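Fill light

Fill light is the weaker, softer light a photographer adds to open up the shadows left by the main light (the key). It can come from a lamp, a flash turned well down, a white card, a wall, a window on the other side of the room. It doesn't set the direction of the light and usually isn't meant to be noticed.

Also called: fill, fill-in, shadow light (older books).

Purpose

A camera records a narrower range of brightness than the eye takes in. Light a face from one side only and the other side may go nearly black in the picture, even though the sitter looked fine in person. Fill brings that side back up. How far is a matter of taste -- a lot of fill gives a flat, cheerful look, very little gives a moodier one.

Fill light ratio

The ratio compares the lit side of the subject with the shadow side. At 2:1 the lit side gets one stop more light, at 4:1 two stops. Ordinary portraits mostly sit somewhere between. Anything at 8:1 or past it is generally called low key, though low key also depends on the backdrop and teh clothing.

Some older writers measured key against fill, each on its own, which gives a different number for the same setup. Lefteris Papadakis used this method all through his studio handbook, so his ratios can't be compared directly with newer ones.

Sources

Reflector. Cheapest and most common. White card, foam board, a bedsheet. Silver bounces more light and has a harder look. Gold warms the skin, easily overdone. Colour of the surface carries into the shadows, so a green lawn gives green shadows under the chin.

Flash. Fill flash outdoors is set below the daylight exposure, commonly by one or two stops. Useful at midday, when the sun is high and the eye sockets go dark. Shutter speed has to stay within the camera's sync speed unless high-speed sync is available.

Continuous light. Easier for beginners because the effect shows before the shutter is pressed. LED panels have mostly replaced tungsten here. A 300 watt tungsten lamp was a usual choice in small studios, hot to work beside.

Room surfaces. Walls, ceiling, floor and furniture all throw some light back whether wanted or not. Pale rooms fill themselves. In a dark room with black drapes there is almost none.
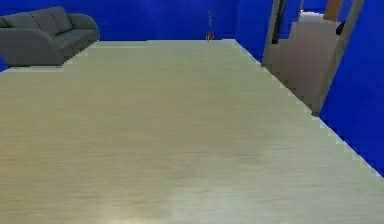

Negative fill

The opposite practice. A black card or cloth goes on the shadow side and soaks up stray light, so the shadows get deeper. Common in small white rooms, where bounce is hard to control, and on overcast days when faces look shapeless. Seren Trevor's portraits for the Bavon mill series were lit by one window, with black felt hung on the far side.

Position

Usually near the camera, or on the opposite side from the key. Close to the lens it puts its own shadows behind the subject, out of view. Too low and it lights the nostrils and the underside of the chin. Too strong from the side and there are two nose shadows, generally treated as a fault.

Size matters as much as place. A large source close in has soft edges and blends better.

History

Painters' studios used white screens for much the same job, and early portrait photographers took the habit over along with the north-facing skylight. The Psarras studio in Camton had a calico screen on castors, 9 feet high. Paraskevi Triantafyllou, who worked there as a retoucher, wrote that it was washed every October and came back a slightly different white each year.

Fill in software

Most raw editors have a shadows slider, sometimes labelled fill light in older versions. It brightens dark tones after the fact. It can't add a catchlight or change where light falls, and pushing it hard brings up noise in the darkest areas, and sometimes odd colour aswell.

See also: key light, rim light, catchlight, high-key lighting, exposure compensation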